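4. Match Clock and Substitution Timing in Amateur Rugby
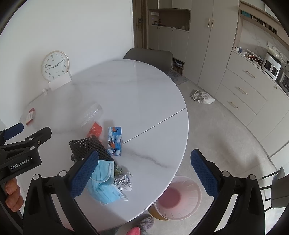
Figure 3. Analog clock and other items on a round table.

4.1 Data and coding

The analysis uses match sheets from the Jedelden regional league, a two-division amateur rugby union competition played over 80 minutes with unlimited rolling substitutions from a bench of eight. Sheets were requested from all clubs in both divisions. After removing abandoned matches and sheets with no substitution times, 248 team-match records remained. Each record lists the minute of every substitution, the shirt numbers involved, the score at that moment, and whether the change was marked by the team manager as tactical or medical.

Times on the sheets are written by hand to the nearest minute. The league does not use a stadium clock, and the referee's watch is the only official timekeeper. Managers record times from whatever timepiece they have with them, so the minute shown on a sheet may differ from the referee's minute. To estimate this error, the two sheets from the same match were compared for events that both teams had logged, mainly tries and yellow cards. There were 386 such paired events. The median difference was one minute, and differences larger than three minutes were found mostly in the second half. The likely cause is stoppage time, which some managers count and others leave out. All models below were therefore fitted to five-minute bands, with the half-time interval treated as a separate band.

Substitutions marked as medical were kept in the descriptive tables but left out of the models of tactical choice. Where the reason was blank, the change was treated as tactical only if the player who left the field later returned in the same match. This rule is conservative, as a player may be withdrawn for tactical reasons and stay off. Section 4.4 reports what happens when all blank entries are treated as tactical.

4.2 Timing of changes by position group

Players were sorted into four groups by shirt number: front row (1 to 3), remaining forwards (4 to 8), half backs (9 and 10), and outside backs (11 to 15). Front-row changes came earliest and clustered tightly between minutes 46 and 55. The remaining forwards followed in the next two bands, with a wider spread. Half backs were seldom changed before the hour in matches where the margin was seven points or fewer, but were changed much earlier when the margin was large in either direction. Outside backs showed no clear peak.

The early front-row peak agrees with the pattern usually described for the professional game, although the bench rules differ. With rolling substitutions a prop can leave at minute 48 and return at minute 65, and second entries of this kind were common in the lower division. Two clubs account for much of the effect. Ultham rotated its props in every home match in the sample, usually in pairs, and Gondal did so in matches played on its upper field, where the slope is said to favor long periods of scrummaging at one end. When both clubs are removed, the share of returning props falls but the timing of the first change is unaffected.

4.3 Score margin and the decision to wait

A discrete-time hazard model was fitted separately to each position group. The outcome was the first tactical change in that group, and the predictors were score margin at the start of the band, home or away status, division, and the number of changes already made. Team was entered as a random intercept. For the front row, score margin had almost no effect on the hazard, and the timing of these changes appears to be planned before kickoff. For the half backs, the hazard was lowest when the team led by one to seven points. Teams trailing by the same amount made the change sooner, which fits the view that a coach protecting a narrow lead prefers to leave the players who control possession on the field.

Home status was not significant in any group. Division mattered only for the outside backs, where the upper division made its first change later. This may reflect bench makeup: upper-division teams most often named five forwards and three backs, while lower-division benches were uneven and sometimes short. Bench makeup was not included as a predictor because the named bench and the players who were present on the day did not always match.

4.4 Robustness

Three checks were run. First, treating all blank entries as tactical raised the baseline hazard in every group but did not change the sign of any coefficient. Second, the bands were shifted by two minutes in each direction to allow for clock error. The front-row peak moved with the bands, as expected, and the score-margin result for the half backs was stable. Third, the models were refitted on a subset of 100 records for which the referee had countersigned the substitution times. Standard errors were larger in this subset, and the difference between narrowly leading and narrowly trailing teams was significant only at the ten percent level.

A further limit is that Kurano, the club with the most complete sheets, supplied records for its first and second teams. The two teams share a bench coach and may not be independent. Removing the second team had little effect on the front-row model. In the half-back model it reduced the estimate for narrow leads by close to one fifth, and that coefficient should be read with this in mind. Sheets from matches played after the July rule revision follow a different layout and are examined separately in Section 5.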